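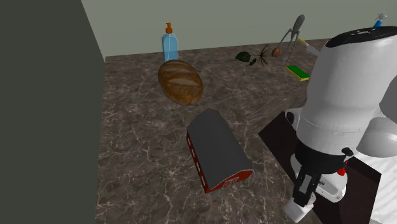 kitchen counter, blue soap bottle, orange pump. ok, bear thread

1/ So if you live in Mastham you've probably heard by now that we have a bear. Possibly two. I've been going down a hole on this all week and my group chat has asked me to please post it somewhere else, so hi.

2/ It started in July with the trash cans on Skillov Road. Everybody blamed raccoons. I blamed raccoons! Then Marleny Muñoz two streets over from me got it on her doorbell camera at 4:40 in the morning, walking down her driveway like it was late for a shift.

3/ Very much a bear. Black bear, youngish, big round ears. It stopped, sniffed her recycling, and kept going toward the creek.

4/ Since then the town has logged 20 sightings. I know this because I called and asked. The woman who picked up at animal services was lovely and talked to me for way longer than she had to.

5/ She said most of them are on the north side, between the creek and the Erneck trailhead. If you look at a map that makes total sense, it's a straight shot of woods from the ridge right down to the backs of people's yards.

6/ Last year for the whole year they had three. So yeah, it's up.

7/ I asked if they're going to trap it and she said no, not unless it starts trying to get into houses or stops being scared of people. Moving a bear usually just means it walks back, or it ends up in some other bear's spot and gets beat up.

8/ What they want to do is fix the trash. Which brings me to the cans!!

9/ The town bought 398 bear-resistant cans with the latching lid. They're going to the north side streets first and you have to sign up, they don't just show up at your curb. The form is on the town website under "Solid Waste" and not under "Animals," where I spent a good ten minutes looking.

10/ There are 576 households in that first pickup zone, so do the math and go sign up today if you want one. I got mine in on Friday and the confirmation email took two days, don't panic if you don't hear back right away.

11/ My cousin lives up in Moussa and they did the same thing there a couple of years ago. She says the latch is annoying for a week and then your hand just knows it. She also says to get the kids to practice, because hers kept leaving it open and then what's the point.

12/ Bird feeders. I'm sorry. I love my feeders too. But they want them down until the bears den up for winter, and that includes the hummingbird ones (it's sugar water, of course a bear wants it).

13/ I took mine down Saturday and a chickadee came and sat on the empty hook and looked in the window at me. I felt like a criminal.

14/ Other stuff from the call, in no order: scrape your grill after you use it. Pet food inside at night. Pick up the fallen apples, even the gross ones. Trash out in the morning and not the night before.

15/ If you meet it: don't run, make yourself big, talk to it in a loud normal voice, back away slow. Give it somewhere to go. Dogs on a leash please, she was really firm on that one. A lot of the bad run-ins start with a loose dog chasing a bear and then running home to its person with the bear behind it.

16/ Somebody in the Mastham group said she's going to follow it with her phone "for content." Please don't do that.

17/ Also the fine for leaving food out on purpose can go up to $3,000. I had no idea. There's apparently a guy putting out dog food so he can watch it from his deck, and his neighbors are furious, and I would be too.

18/ To report one, call the non-emergency line or use the form on the town site. They want the time, the street, which way it was headed, and if it had an ear tag. A photo is great if you're already inside. Call 911 only if it's trying to get in or somebody's hurt.

19/ Someone asked if the Erneck trail is closed. It's open as of this morning. There's a paper sign at the lot with a bear on it that looks more like a Labrador, but the info is good. I'm still walking it, just not at dawn and not with earbuds in.

20/ Marleny says it came by again last night, same driveway, same direction. She's moved her recycling into the garage. I'll add to this if animal services calls me back about a second can for the duplexes.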